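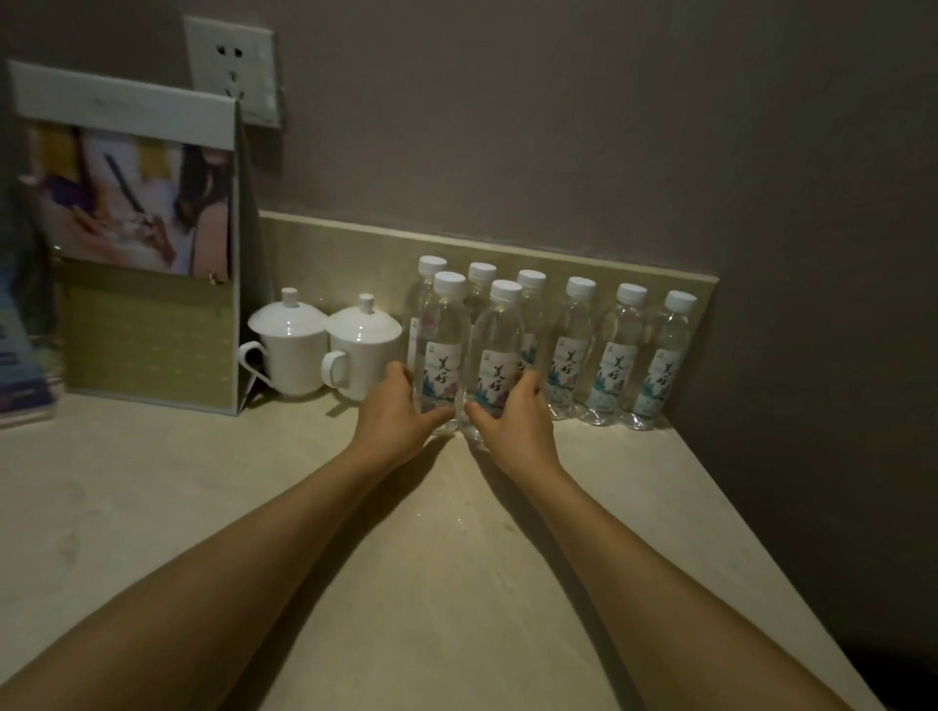 Bottles going back against the wall on the beige counter.

Kitchen > Counters & Surfaces > Reviews

Turnley Pale Countertop: Long-Term Review
By Samah Bouazza
02/12/2020

The Turnley is a ready-cut countertop sold in straight lengths for small kitchens and pantries. I bought one to replace an old tiled counter that had lost most of its grout. It cost 1,888 with the matching backsplash, and the fitter's bill took the total to 2,507. I paid for all of it myself.

I looked at two others first. The Nollovby was cheaper but only came in a dark finish, and my wall is a plain gray-mauve that I didn't want to repaint. The Farnia had a nicer edge. It also had a 96-day wait, and I was already cooking on a folding table.

Color

The sample chip is a fair match for the real thing. It's a beige with very little pattern. In the store it looked a bit yellow to me, but at home it reads as a soft neutral and goes well enough with the wall. Crumbs from dark bread show up right away. Flour and salt don't, so I wipe it whether it looks dirty or not.

A pale top also picks up shadows and reflections. Clear bottles standing on it leave little bright patches of light at their bases. I like that. If you want a surface that looks flat and even at all times, go darker.

Fit against the wall

The back edge was the part I worried about, as the old counter had a gap you could lose a spoon in. The Turnley went up against the wall with a thin bead of sealant. My fitter had to trim one corner twice, and the paper template that comes in the box was no help there. Measure the wall yourself at both ends before you order.

Things can be pushed right to the back without tipping. I keep drinking water along that edge, in plastic bottles with white caps, and they stand straight in their rows. On the tile they used to lean.

Daily use

The surface has a slight texture, enough that a bottle or a jar stays where you put it but will still slide if you push it. Plastic makes no noise on it. Glass does, and a heavy jar set down fast sounds worse than it is. I have one small scratch, from dragging a cast iron pot, and you have to bend down to find it.

Coffee wipes off with a damp cloth if you get to it within the hour. Turmeric left a faint mark that took a few days of baking soda paste to fade. I wouldn't put a hot pan on it. The care sheet says to use a trivet and I always have.

Cleaning behind things is the real chore. With a long line of bottles at the back, I have to move them forward a couple at a time, wipe, and move them back. That's my storage habit and no fault of the counter. A deeper top would leave more room to work in front, but Turnley only sells the one depth.

What I didn't like

The end cap. It's a separate strip that you glue on, and mine started to lift in December of last year. Turnley sent a new one without any argument, though it came in a slightly different beige. The Chantharasri tops, which my sister has, come with the end already finished. If yours will have an exposed end, look at those as well.

Rating: 4 out of 5. I took a point off for the end cap and the template. I'd buy the same color again.

Last updated: 02.2020 price check, no change to rating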